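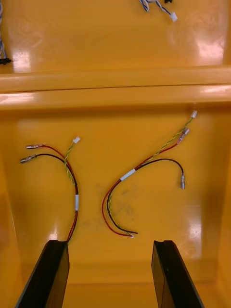
Department of Electrical Engineering Technology, Flulton College

Parts Kitting for Small Repairs: Project Report

Our project looked at how loose electrical parts should be stored and grouped before assembly. The parts came from Clulell in one mixed carton: wire harnesses, solenoids and round circuit boards, 728 pieces in all. Sorting them took most of January.

The harnesses gave us the most trouble. Spade terminals hook onto a neighboring wire, and a twisted pair works its way through any loop it meets. We tried deep boxes first and gave them up after one afternoon. Shallow yellow bins worked better – a harness laid flat in one can be picked up without dragging others along.

For each kit we moved the parts to a steel tray lined with white paper. A kit was one board and one harness, set side by side with space between them.
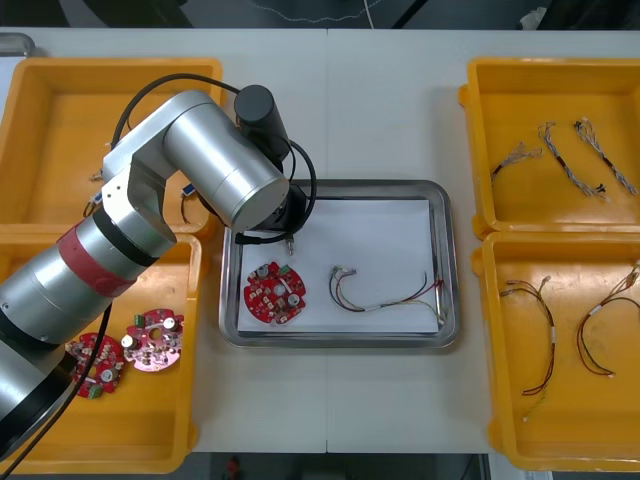
Matvii Kobzar asked at the midterm review whether the paper was worth the trouble, and said he would sooner see a printed outline of each part on it, so that a missing harness shows up right away. We tested outlines on 77 kits. Errors fell from 9 in the first batch to two, and we kept the outlines for that test only, as printing them was slow.
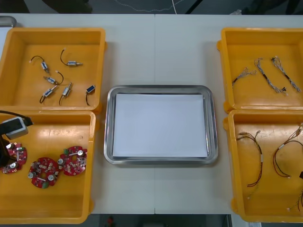
Solenoids were added in the last stage. Nadiia Harasym wrote the bin plan for them and checked it against the Mollex parts list. She gave them a bin of their own, directly behind the round red boards. Their black leads curl in every direction, so we kept each bin to a single layer. Stacked solenoids had to be untangled by hand, and that cost more time than refilling the bin more often.

The remaining 300 pieces will be sorted next term. The Hutsuliak cabinet is still too narrow for the bins – a wider shelf is on order.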